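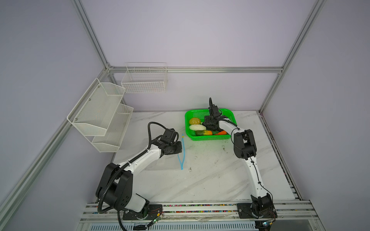 Two-arm bench cell, right gripper in the green basket, left arm over the table.

Workshop > Cells > Upkeep > Two-arm bench cell

Re-seating and checking the arms on a two-arm bench cell
13 Oct 2021, by Magdy Ashour

This procedure covers the base bolts, the cable runs and the reach check on the two-arm cell at Jadinbridge. The Kikargate cell has the same layout, but its wall baskets hang lower, so do the reach check there from scratch. Allow one morning.

Tools: hex keys, torque driver, paint pen, steel rule, lint-free cloth, cable ties, a torch.

1. Park and isolate

Send both arms to the park pose from the pendant. Switch off at the cell isolator and lock it. Support the forearm by hand before releasing any brake. The arms drop quickly at the elbow.

2. Base bolts

Each arm stands on a black mounting plate at the front of the table. Wipe the plate and look for a broken paint line across any bolt head. If a line is broken, take out all the bolts on that base, clean the threads and refit them finger tight. Tighten in a cross pattern, in two passes, to the figure on the plate drawing. Mark each head again. Do one base completely before starting the other.

3. Cables

The left arm has a corrugated hose looping from the wrist back to the base. Turn the wrist by hand to both ends of its travel. The hose must not go tight or catch on the elbow housing. If it does, slacken the nearest clip and feed more hose towards the wrist.

The right arm carries a thin cable along its links. Check it for flat spots at the elbow. Replace any tie that has cut into the sheath.

4. Front rail

Shine the torch along the connector strip inside the front rail. Press each plug home with a thumb. Do not pull on the wires to test them. Restore power and confirm that the green LED lights on the small board near each base. If one stays dark, isolate again and reseat the supply plug on that board.

5. Reach check

Clear the tabletop. Place the green basket near the back centre with the toy vegetables inside. Run program 151 at 14 per cent speed with a hand on the stop button. The right gripper should go down into the basket without touching the rim. Repeat 4 times. If it drifts to the same side every time, redo the base zero. If the drift changes, go back to step 2.

Finish by running the left arm out to the two-tier mesh shelf on the side wall and back. Write the cycle count in the log. Ours read 1,645 at the last service, in August.

Comments

Wiremu Pomare: Does the order matter in step 2? I did both bases together and had to zero both.

Magdy Ashour: Yes. Leave one arm untouched and you can measure from it.

Mahrous: Our drift was a worn finger pad. Worth a look before touching the bolts.

Asach: Which paint pen do you use? Ours flakes off after a few weeks.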